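Section 4: Setting up the household water meter reader

Before you start, check that the main stop tap is closed and that you have the Lastatia sensor, the Hoani base unit and the strap supplied in the box. You will also need a dry cloth and the account number from your last water bill.

4.1 Fitting the sensor

1. Lift the meter cover and wipe the face of the meter with the dry cloth.
2. Find the arrow on the meter body that shows the direction of flow.
3. Hold the sensor against the meter with its own arrow pointing the same way.
4. Pass the strap under the pipe and pull it until the sensor does not turn by hand.
5. Press the button on the sensor for two seconds. The light flashes green.

Caution: Do not fit the sensor to a meter that is leaking or has cracked glass. Report the meter to your water supplier first.

Note: Frost can slow the first reading. If the light stays off, take the sensor indoors for an hour and repeat step 5.

4.2 Pairing with the base unit

1. Plug in the base unit and wait for the word READY.
2. Press Menu, then choose Add Meter.
3. Type in the four figures printed on the back of the sensor.
4. Open the stop tap and run a cold tap until the display changes.

If the display shows code 67, the sensor is too far away. Move the base unit to a window on the same side of the house as the meter. Code 78 means the sensor has been fitted against the flow. Go back to 4.1, step 3.

4.3 Setting a drought allowance

When your supplier brings in restrictions, the base unit can warn you before you go over your daily allowance.

1. Press Menu, then choose Allowance.
2. Enter the daily figure in litres for the whole household. The unit is set to 267 when it leaves the factory.
3. Choose the hour at which the count goes back to zero. Most people use midnight.
4. Press Save.

The bar on the display turns amber as you near the limit and red once you pass it. The unit does not shut off your water.

Note: Water taken from a rain butt does not pass through the meter and is not counted.

Households in the Clinska district had their allowance changed in October. Check the figure on your bill against the one on the unit.

4.4 Overnight leak check

1. Turn off all taps and any machine that uses water.
2. Press Menu, then choose Leak Check.
3. Leave the unit until morning. If it shows a drop symbol, call a plumber.

Text by Ekua Owusu, checked by Ohemaa Asante. Revised Nov 20, 2018.
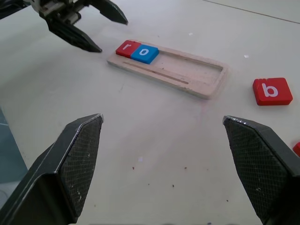
Fig. 4. Open gripper over a white tabletop.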